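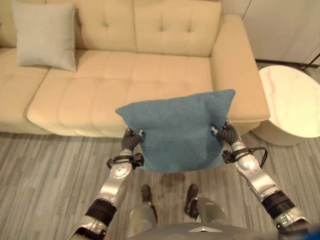 Blue cushion and cream sofa, Skarkden.

Progress report to the Hillier fund, period ending June

The tenants' advice service in Skarkden has now been open for six months. In this period we answered 359 requests, mostly on heating bills and on deposits which were not paid back. The evening hours are used more than we expected.

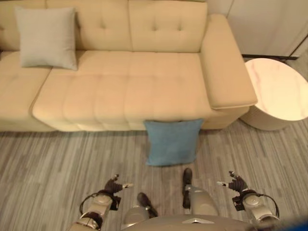
What has the grant paid for so far?
It has paid the rent of the office, the telephone line and the printing of 1,434 leaflets in Flirell and Skarkden.

The training of new advisers is behind the plan. Our trainer, Alvar Torvik, was ill in spring, and the second course will start in autumn — the budget for it is unchanged.

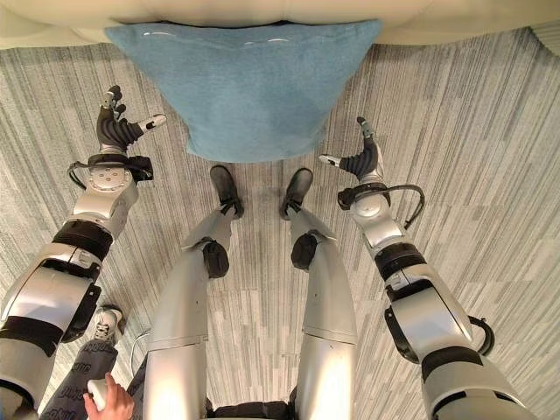
Light blue pillow, Skarkden.

We also agreed with the Saengthong housing office that urgent cases get a reply within 50 hours.

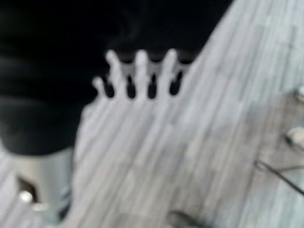
For the next period we ask to move the unused travel money to translation, where the costs are higher than planned.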